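Flallbridge opens its weaving hall again

The weaving hall in Flallbridge is open again after repair of the roof. The town paid 4,000 for the work, and 71 families have already signed up for the July classes.

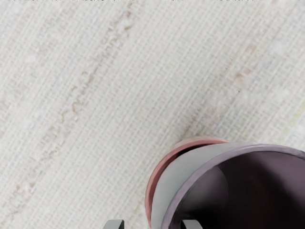
Classes and tea

Chalerm Meesuk will teach the beginners. "Please come even if you never touched a loom," he said. Tea is served at four in the afternoon by the Pongsiri bakery.

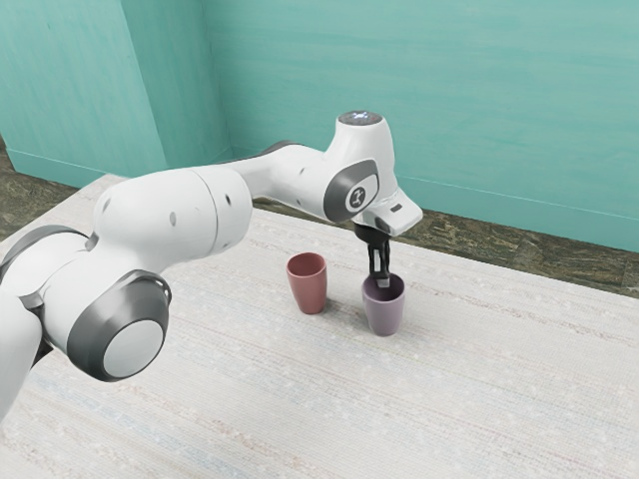
A purple cup on the table.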